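정리 바구니 하나로 침실이 달라진다는 말에 대하여

지난 호에 '침대 위 장난감은 바구니 하나면 해결된다'는 글이 실린 뒤로 편집부에 메일이 꽤 왔다. 대부분 좋았다는 내용이었고, 몇 통은 우리 집은 왜 안 되느냐는 내용이었다. 나는 뒤쪽 편에 가깝다. 바구니를 사면 정리가 된다는 말을 십 년 넘게 들었는데, 우리 집에 남은 것은 정리된 방이 아니고 빈 바구니 한 무더기였다. 그래서 이번 호에서는 침대, 구멍 뚫린 흰 플라스틱 바구니, 과일 모양 봉제 인형이라는 아주 흔한 조합을 놓고 그 말이 어디까지 맞는지 따져 보기로 했다.

먼저 바구니부터. 얕고 네모난 흰 바구니는 어느 생활용품점에나 있다. Pamitz도 팔고 Lozano도 판다. 두 곳 점원 모두 내게 '통기성'을 이야기했다. 벽에 작은 구멍이 줄지어 있으니 공기가 통하고, 그래서 봉제 인형에 좋다는 것이다. 그럴 수도 있겠다. 하지만 뚜껑도 없는 얕은 바구니에서 공기가 안 통할 일이 얼마나 있을까. 구멍의 진짜 쓸모는 가볍다는 것, 그리고 손잡이 구멍에 손가락을 걸어 끌기 쉽다는 것 정도라고 본다. 나쁘지 않은 쓸모지만 통기성이라는 말로 값을 더 받을 일은 아니다.

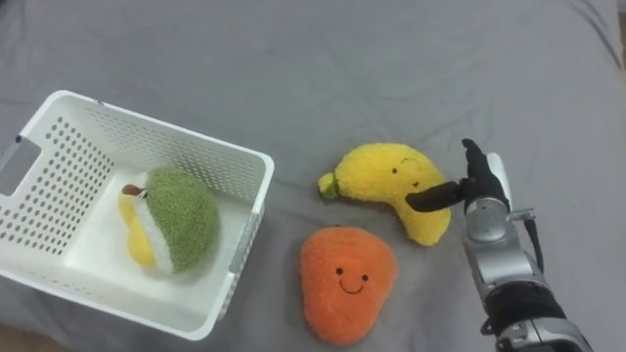 제2호

바나나 같은 길쭉한 인형이 문제다. 동그란 과일은 바구니에 들어가면 들어간 대로 있는데, 초승달처럼 휜 것은 넣는 방향에 따라 자리를 두 배로 먹는다. 지난 호 필자는 '큰 것부터 넣으라'고 했다. 나는 반대로 해 봤다. 작은 것을 먼저 구석에 붙이고 긴 것을 대각선으로 기대어 놓는 식이다. 결과는 별 차이가 없었다. 인형이 몇 개 안 되면 무슨 순서로 넣든 들어가고, 많으면 무슨 순서로 넣든 넘친다. 순서를 가르치는 정리법은 대개 그 사이의 아주 좁은 구간에서만 통한다.

침대 위에서 정리하라는 조언도 수상쩍게 여기던 것 중 하나다. 바닥에 쪼그리지 않아도 되니 허리가 편하다는 이유인데, 매트리스가 푹신하면 바구니가 기울고 둥근 인형은 낮은 쪽으로 굴러간다. 그래도 이건 해 보고 생각을 조금 바꿨다. 무늬 없는 회색 시트 위에서는 물건이 잘 보인다. 노란색이든 주황색이든 한눈에 들어와서 빠뜨리는 게 없다. 꽃무늬 이불 위에서 같은 일을 했을 때는 작은 것을 이불째 개어 버린 적이 있다. 시트 색이 정리를 도와준다는 말은 어느 책에서도 못 봤는데, 내게는 바구니보다 이쪽이 효과가 컸다.

다만 시트를 팽팽히 펴고 시작하라는 말은 흘려들어도 된다. 어차피 바구니를 올려놓고 몇 번 밀면 다시 주름이 잡힌다.
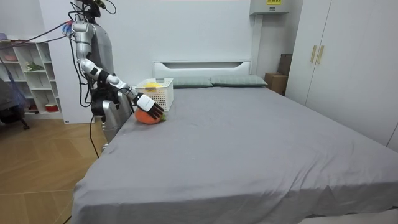

다음은 '제자리' 문제다. 정리법 책은 물건마다 집이 있어야 한다고 한다. 그러면 주황색 과일 인형의 집은 어디인가. 초록 잎이 달린 둥근 인형을 두고 우리 식구는 감이라고도 하고 귤이라고도 한다. 이름도 합의를 못 한 물건에 집을 정해 주기란 쉽지 않다. 종류별로 나누라는 조언을 따르자면 감은 가을 과일 칸, 귤은 겨울 과일 칸으로 가야 하나. 과일 인형은 그냥 다 한 바구니에 넣는 것이 맞다. 분류는 찾을 일이 있는 물건에나 하는 것이고, 봉제 인형은 찾는 사람이 바구니를 통째로 뒤집으면 그만이다.

독자 Birutė Vaher 님은 메일에서 조금 다른 방법을 권했다. 바구니를 침대 머리맡 가까이에 두고, 저녁마다 베개를 바로 놓을 때 인형도 같이 넣는다는 것이다. 따로 정리 시간을 만들지 않고 이미 하는 일에 붙인다는 점은 그럴듯하다. 그런데 나는 베개를 매일 바로 놓는 사람이 아니다. 습관에 습관을 붙이라는 조언은 첫 번째 습관이 있는 사람에게만 통한다. 그래도 일주일은 해 봤다. 나흘은 넣었고 사흘은 인형을 밀어 놓고 잤다. 이 정도면 아무것도 안 할 때보다는 낫다고 적어 둔다.

값 이야기도 해야겠다. Enalthorpe의 정리용품 목록에는 '봉제 인형 전용' 바구니가 따로 있다. 일반 바구니보다 1000원 비싸다. 매장에 가서 둘을 나란히 놓고 봤는데 내 눈에 띈 차이는 스티커뿐이었다. 담당자에게 메일로 물었더니 모서리 마감이 다르다는 답이 왔다. 집에 와서 두 바구니 모서리를 손으로 한참 만져 봤지만 나는 모르겠다. 아는 분이 있으면 편집부로 알려 주기 바란다. 이름표 세트는 500원인데, 앞에서 말한 이유로 과일 인형에는 필요 없다.

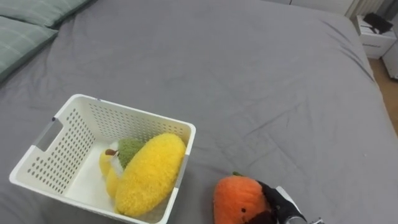 바구니 안에 둘, 바구니 옆에 주황색 하나. 머리맡에는 연한 초록 베개.

바구니를 세탁물 옮기는 데도 쓰고 인형 넣는 데도 쓰겠다는 분들이 있는데, 이건 말리고 싶다. 겸용으로 산 바구니는 빨래가 있는 날이면 인형을 쏟아 내고, 쏟아진 인형은 다시 침대 위에 깔린다. 우리 집에서 가장 오래 실패한 방식이 바로 이것이었다. 겸용이 경제적이라는 말은 바구니 값만 계산한 이야기다.

그래서 지난 호의 주장에 대한 내 답은 이렇다. 바구니 하나로 침대 위가 비는 것은 맞다. 넣은 직후에는 그렇다. 다음 날 아침에도 그런지는 바구니와 상관이 없고, 인형을 꺼내는 사람에게 달려 있다. 이미 집에 바구니가 있다면 새로 사지 말고 그것부터 써 보시라. 얕은 것으로, 침대 위에 올렸을 때 한 손으로 끌 수 있는 크기면 된다.

다음 호에는 Plerkodton의 접이식 수납함을 다룬다. 접으면 두께가 거의 없어진다는 광고 문구를 자로 재 볼 생각이다. 써 본 분들의 불평과 칭찬 모두 받는다. 칭찬은 되도록 한 달 이상 쓴 뒤에 보내 주시면 좋겠다.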